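What the Success Rate Hid: Dropped and Crushed Items in Banded-Object Grasping

Section 3. The fault

Our group inherited the Kustbridge grasp controller from last year's team, along with a report claiming it was ready for household items. I had doubts about that before we started and have more now. The claim rests on 2,000 logged grasps, almost all of them on blocks and cans. Blocks and cans don't squash.

In March we moved to objects tied with elastic, cord or hair bands. In 125 trials the controller closed past its force limit 40 times. The software recorded every one of those as a success, which is how it is written: if the fingers stop moving and the motor current is high, it calls that a hold.
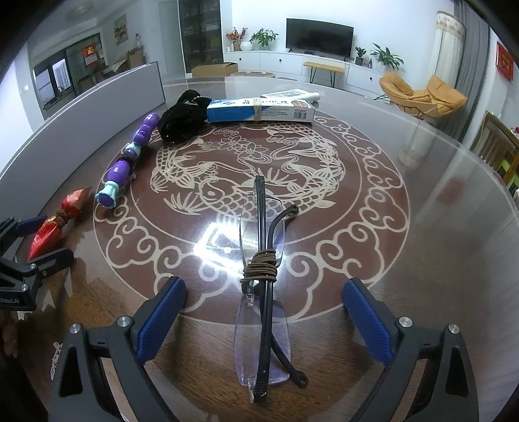
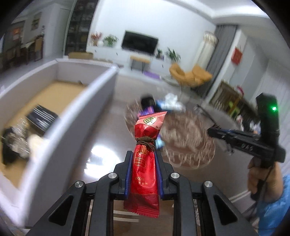

The force limit depends on an estimate of object width taken just before contact, and I think this is where the fault sits. A band makes a narrow waist with something wider on either side. The red wrapper gripped just below its bound neck in the second picture is the kind of shape I mean, and the folded eyeglasses in the first are worse, with cord wound over the bridge and thin temples next to it. The estimator reads the widest part, the fingers meet the narrow part late, and the controller treats the delay as slip and squeezes harder.

My partners blame the finger pads. We swapped them 3 times and the overshoot stayed, so I am not convinced.

The Dusance force plugin was supposed to catch this. It did log the spikes, but its stop signal goes through the same queue as the status messages and arrived after the motor had already finished closing. A safety stop that waits in line should not be listed as a safety feature, and I have taken it off our list.

Section 4. Still open

We have not tested the stop on its own line. Until we do, fingers stay out of the jaws whenever power is on.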